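Kitchen things, sorted and photographed – Mallwood, 14/03/2022

The small kitchen at Mallwood has been shared by three groups since the autumn, and over that time the cupboards have filled up with whatever people brought in and left. Kirsty Wainwright offered to go through the lot before the new shelves arrive in April. This page shows a little of what is staying and how it will be kept. It is mainly for people who use the kitchen in the evenings and want to know where their usual things have gone.

The rule was simple. If a thing is used every week, it stays in reach. If it is used a few times a year, it goes in the tall cupboard. Anything chipped, cracked or missing its lid was put by the back door, and most of that has now been taken away.

**Cup and utensils**

Utensils with long handles used to live in the second drawer, which stuck every time a spoon turned sideways. They are now kept upright in the tall red plastic cup, handles up, next to the hob. Please put them back the same way round once they are dry.

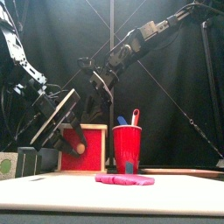
The drawer has been given over to tea towels and oven gloves. Hiu-tung Hsiao has relined it and rubbed candle wax along the runners, so it opens properly again. Knives have not moved. They are still in the block by the window, and the bread knife has its own slot at the end.

Small boxes are more difficult to place. We had a good many of them, mostly left over from a craft sale at Lakeck, and they had been used for everything from teabags to drawing pins. The square one with the wooden frame and red felt is staying, as it is a decent size for the bits that otherwise end up on the windowsill – keys, clothes pegs, the spare plug for the sink. The rest have gone to Tanley, where the Saturday club will use them.

**Boards and boxes**

Every group seemed to have its own cutting board and its own idea of which one was for what. Sushil Sandhu asked for a plain system that new people could follow without being told, so the boards will stand on edge in a rack to the left of the sink, and the rack will have a label above it. Raw meat has a separate board, kept on the bottom shelf with its own cloth.

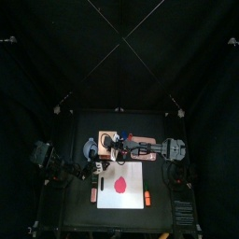 Wooden pieces should be wiped and left to dry standing up. They must not be soaked. We lost a good bread board last winter after it spent a night in the washing-up bowl, and it split along the grain. There is a bottle of mineral oil in the tall cupboard for anyone who wants to give the wooden things a coat now and then. It needs very little, and it should be left overnight before the board is used.

The wooden box will go on the worktop near the kettle. Vojtěch Bartoš has suggested it for fruit and I have no objection, provided somebody checks it on Fridays – the last fruit bowl was emptied far too late.

**Trays and the white board**

Trays took the longest. They are awkward to store flat and the bottom one is always the one wanted. We now plan to keep them upright in the gap beside the fridge, which measures 300 mm across and was doing nothing except collecting carrier bags. A strip of wood screwed to the floor will stop them sliding forward.

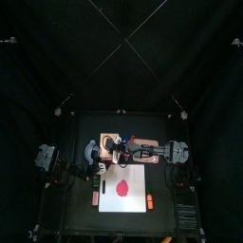

Pink is for cold food and cakes only, to save arguments about hot pans. The white cutting board is for fruit and vegetables. It can hang from a hook if the rack is full.

The new shelves are 1000 mm long, with 100 mm left clear above the worktop so that the sockets can still be reached. Bhupendra Pathak is fitting them and has asked for the worktop to be completely clear on the morning he comes. A date will go up on the kitchen door once he has confirmed it. Until then the dry goods are in two crates under the table, tins in one and packets in the other.

A few things are still without an owner: a cake tin with a blue lid, two flasks, a potato ricer and a very heavy casserole with the name Pathak on a strip of tape underneath, which Bhupendra says is not his. They are on the top shelf in the hall cupboard. If they are still there at the end of April they will go to Tanley with the next load.

Anything missing from its usual place is most likely in the tall cupboard. Ask Kirsty if it isn't there.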